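An Open Day at the Kurup Cabinet Shop, Londberg

Posted 16/02/2025

I had been meaning to get to the Kurup open day for years, and every year something came up: a birthday, a burst pipe, once a head cold so heavy that my wife wouldn't let me near the car. This winter I finally made it, and I came home with sawdust in my cuffs, a paper bag full of offcuts and a good deal more to say about cabinet doors than my family wanted to hear over dinner. So I'm putting it all down on this page, where you can skip the parts you don't care for.

Londberg is 326 miles from our front door, and I don't recommend doing it in one go as I did. The last stretch is pretty, with the road dropping down through the trees to the river, but by then I'd been sitting so long that I mostly wanted soup. There's a place across from the old depot that does a very good barley soup with dark bread, and the woman behind the counter, hearing where I was headed, told me to get there before ten or I'd be parking in a field. I got there at twenty past and parked in the field.

Getting in and finding your feet

The shop sits behind a row of brick houses, and you'd drive right by it if it weren't for the sandwich board on the sidewalk. Admission is free. You sign your name in a ledger at the door, and a teenager gives you a sticker and a pair of foam earplugs, which I put in my pocket and forgot until the first time somebody ran a planer. After that I was very fond of them.

They split us into small groups, and mine went with Gopinath Lobo, a gentle, unhurried man who has been building cabinets there since he was nineteen. He started us out in the lumber shed, and I could happily have stayed there until lunch. It's cold as a cellar and smells wonderful, sweet and a little peppery, and the boards are stacked with thin strips between them so the air can get around. He let us each heft a piece of oak that had just come in and then the same size piece that had been sitting two years. I'd read about how much water is in fresh lumber, of course, but having it in your hands is another thing. The man next to me laughed out loud.

Gopinath explained that the shop won't touch a board until it's been indoors for at least five weeks, even after all that time in the shed. Somebody asked if that wasn't overdoing it. He said he used to think so too, and then told us about a sideboard he'd made in a hurry early on, whose doors swelled so tight the first summer that the customer had to drive over with the whole thing roped to a trailer, her wedding china still inside it. He tells a story well. I won't spoil the ending in case you go.

The machine room and the bench room

From the shed you go through a pair of swinging doors into the machine room, and there things get loud. I won't pretend I followed all of it. There's a big old band saw with a cast-iron frame, painted green, that they bought from a boatyard when it closed, and it had a crowd around it the whole time. We watched a plank get sliced into two thin sheets that opened up like a book, so the grain on one side mirrored the other. That's how they get those matching door panels, and I'd always assumed it was luck!

The bench room is next door and is quieter, with tall windows down the north side and a woodstove at the far end that they feed with scraps. Satish Joseph was cutting dovetails there by hand, chatting away with whoever stopped, and he'd hardly look down while he did it, which made me nervous on his behalf. He let me try one. Mine came out looking like something a beaver had been at, and he turned it over a few times, said the baseline was straight, and gave it to me to keep. It's on the windowsill over my desk now. I've decided to take the remark about the baseline as high praise.

I asked him what he'd tell somebody starting out, somebody of, let's say, retirement age with a cold garage and a modest set of chisels. He said to learn to sharpen first, and to spend a whole month on it if need be, and then to build a box. Then build the same box again. He'd built the same box so many times as an apprentice that his mother had one in every room of her house, and she kept buttons in them, and tea, and in one of them a harmonica.

Tall cabinets, and why they're harder than they look

After a break (coffee and very good cardamom buns, a dollar each in an honesty jar) we came to what I'd driven all that way for. I want to build a tall cabinet for our back hallway, where at the moment the coats, the vacuum cleaner and a card table live in a heap, and the open day had a talk on exactly that.

The trouble with a tall piece, Gopinath told us, is that every little sin at the bottom gets bigger on the way up. If the floor runs off by the thickness of a dime, the door at eye level will hang visibly crooked, and you'll be shimming and cursing for an afternoon. So they build the base as a separate frame, level that on the customer's own floor, and only then set the cabinet on top of it. It had never crossed my mind. I wrote it in my notebook and underlined it twice.

He talked about color as well. Everybody comes in asking for dark walnut, he said, and a dark cabinet that goes most of the way to the ceiling can make a small room feel like the inside of a trunk. For a hallway like mine he'd go for a lighter wood, a warm light brown, and keep the front plain. I'd had my heart set on something with a carved top, but I have to say he talked me around. Tall and plain in a light brown wood has a friendly look to it, and it won't quarrel with the wallpaper.

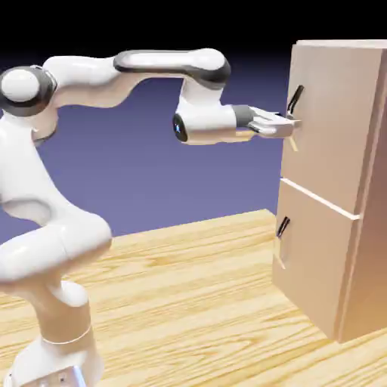

Hinges, and a small argument about them

If you ever want to liven up a room full of woodworkers, ask them which hinge to use on a tall door. The shop has fitted Gurnetti hinges for as long as anybody could remember, plain brass ones with a loose pin so you can lift the door off, and they had a tray of them out for us to play with. A woman in our group who restores old pharmacy fittings thought three to a door was plenty. Satish Joseph, who had wandered in from the bench room with a bun, thought four. It went back and forth for a good quarter of an hour, all perfectly friendly, and ended with both of them down on their knees in front of a sample door, swinging it to and fro and listening to it. I'm going with four, if only because he's the one who gave me a dovetail.

Then there was the finish. They use Vitell, a hard oil that goes on with a rag, and we were each given a scrap of ash and told to have a go. The trick is to put on far less than you want to. I used too much, naturally, and had to stand there wiping while everybody else went on to the next thing, and I didn't mind it one bit. It was warm by the stove and there was a radio going, and the grain came up beautifully under the rag.

One word of caution they repeated several times, and I'll pass it along: lay your oily rags out flat to dry outdoors, never balled up in the trash. They can catch fire on their own. I knew this once and had forgotten it.

The loft and the old order books

Don't leave without climbing to the loft. The stairs are steep, so take the rail, but up there they keep the order books going back to the founder's day, and you're allowed to turn the pages yourself. I found a child's desk, a pulpit, a case for a stuffed pike and 753 identical drawer knobs for a hotel that, according to a note in pencil, never paid for them. There's also a wall of templates cut from thin board, each with a customer's name on it, going brown at the edges.

I sat up there a good long while. You could hear the mallets going downstairs, and from the window there's a view over the rooftops to the river.

If you go

The open day is held twice a year, in winter and again in October, and I'm told the fall one is busier on account of the leaves. Wear closed shoes, and a coat you don't mind getting dusty. The lumber shed and the ground floor are fine for wheelchairs, but the loft is not. Children are welcome in the bench room and have their own table with soft wood, sandpaper and glue, and there was a small boy there making what he told me was a boat for his hamster.

They sell a few pieces from a side room. I fell hard for a linen press with pale doors, looked at the tag, read $3,150, and put my hands back in my pockets. The offcuts, on the other hand, are sold by the bag, and I filled mine until the handles stretched. There's a lovely bit of cherry in there that's going to be a knob for the hallway cabinet, once I've leveled the base, and before that once I've found somewhere else to put the vacuum cleaner.

I stayed the night on the way back, at a motel with thin towels and a very kind owner, and was home by the following noon. My wife has asked for the cabinet to have a shelf for hats. We own four hats between us, but I've drawn it in.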